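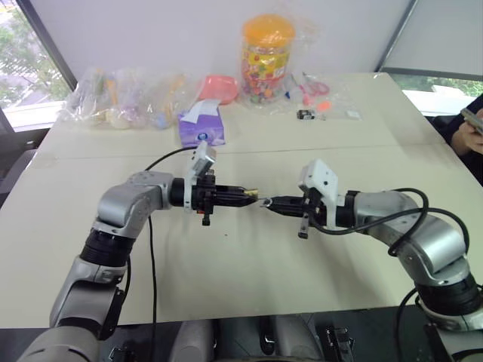
Photo: Varel set-up guide, Clitley workshop

4. Passing a part from hand to hand

I like to teach this one early on, with something small held in the left gripper.

1. Bring both grippers in over the middle of the table, slowly! I keep mine at speed 2.
2. Line up the right fingers with the part, then stop and look.
3. Close the right gripper before you open the left.
4. Press Save and do it all again. I do 14 goes for each part.

Note: a wobbly go is fine to keep, but delete any drops.

Caution: check the cable loops on both arms before you turn anything.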